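Chapter 6
When the Arm Keeps Moving

Share this chapter (3) Comments (6)

In February the sorting cell at Plorach stopped in the middle of a shift and would not restart. The display showed a lost signal from one gripper. The operator pressed reset, the fault cleared, and the arm set off towards a position it had been given before the stop. Her hand was still over the tray. She pulled it back in time and was not hurt, but she reported it, and the report is the reason the Plulik training course now spends two full sessions on faults that seem to clear by themselves.

The fault log for that cell held 3425 entries. Gwenllian Lougher, who was asked to go through them, found that 983 were the same message: gripper signal lost. Most had been reset within seconds. Only a few had led anyone to open the cell and look at the wiring. The message had come up so often that people treated it as part of the job.

A gripper sits at the end of the arm and turns whenever the wrist turns. Any wire that runs to it must bend each time. If the wire is held too tightly it pulls at the connector, and if it is left too long it can catch on a tray or on the other arm. Either way the strands inside may break while the outer cover still looks sound. The ends can touch when the arm is in one position and part when it is in another. This is called an intermittent fault. 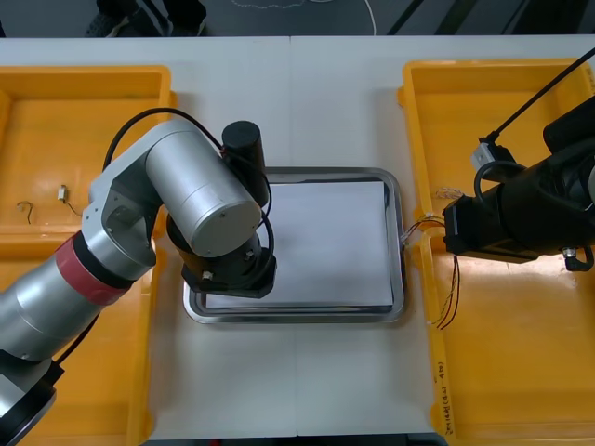 Intermittent faults are hard to trace with the power off and the arm at rest. A meter may show a good connection at every point. Tegwen Pugh, the maintenance lead at Plorach, had checked this gripper twice before the February stop and passed it both times. On the third check she locked off the power and moved the wrist by hand while watching the meter. The reading dropped out near the end of its travel. The break was in a single wire, close to the plug.

Replacing the wire took less than an hour. The second problem took longer. The controller, a Kuvon unit, had been set to carry on with its last command once a fault was reset. That setting saves time when a part is dropped. It is dangerous when the person pressing reset is within reach of the arm, and no one at the site could say who had chosen it.

In this chapter you will learn how to tell a wiring fault from a sensor fault, how to lock off a two-arm cell, and how to set a restart so that clearing a fault and starting movement need separate actions. You will need the Abernathy wiring chart from Chapter 3.

6.1 Before you reach in

Stopping an arm is not the same as making it safe. A paused arm still has power and may move when a signal returns. In a cell with two arms, both must be locked off, even if only one has shown a fault. Keep the key with you until everyone is clear of the table.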